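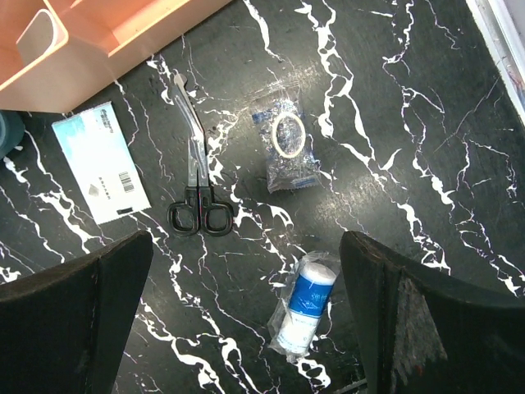
Shears, packet, corner of the orange tray. Marble-pattern bench, top side.

June, 8 in the morning

Started on the first-aid station again. The plan was to finish it in one sitting, and the plan has been the same since the last entry.

The peach tray stays. I argued for the gray drawer insert from Testari and lost, mostly to myself, after I put the insert in the drawer and the drawer stopped closing. The tray has proper walls and a divider and it sits on the bench where people can see it, so they can no longer claim they didn't know where the bandages were. They will find something else to claim.

Sorting rules as of this morning:

Flat packets stand on edge in the tray, barcode side to the back. Laid flat they form a geological record, and the one you want is always from the oldest period.

Tape goes in the compartment with the curved wall. It rolls out of everything else.

Shears do not go in the tray. I tried it handles up, handles down and lying across the divider. Handles up, you grab them by accident while reaching for gauze. Handles down, you get to meet the blades first. Across the divider, they slide off and take a packet with them. They get a hook on the side of the shelf, which I have not put up yet, so for now they live on the bench with everything else that has no home.

Speaking of the shears: the bent tip is there so the lower blade can slide under a dressing without digging into whoever is wearing it. They are not for zip ties, they are not for the foil on the coffee, and they are certainly not for the blister pack that the other shears came in. I have written DRESSINGS ONLY on a label. The label is currently stuck to my sleeve.

Bench surface: I still have mixed feelings about the black marble pattern. Jankauskaitė shipped us the sheet because the plain one was out of stock, and at the time we all agreed it looked expensive. It does. It also has white veins running all over it, so a white packet put down in a hurry can vanish for almost 5 minutes. There are small scratches between the veins already. You have to look for them, and I do, daily.

11, same morning

Went through the old box from the Idel room. Threw out anything with a date I was embarrassed to read aloud. Kept the sealed packets that were still good and entered them on the sheet. The print on the small ones is hard going even with the bench lamp, and the lamp puts a glare on the marble, so I ended up reading them over by the door like a man checking a banknote.

Dramura wants the station to match the one downstairs. The one downstairs is a shoebox.

Still to do:
- hook for the shears, 2 screws, the short ones
- new label, stuck to the right object
- liner for the tray so things stop rattling
- ask whether the saline goes here or by the sink; I have been told both, with confidence

Stopped for lunch. Cut the sandwich wrapper with scissors from the desk drawer, for the record.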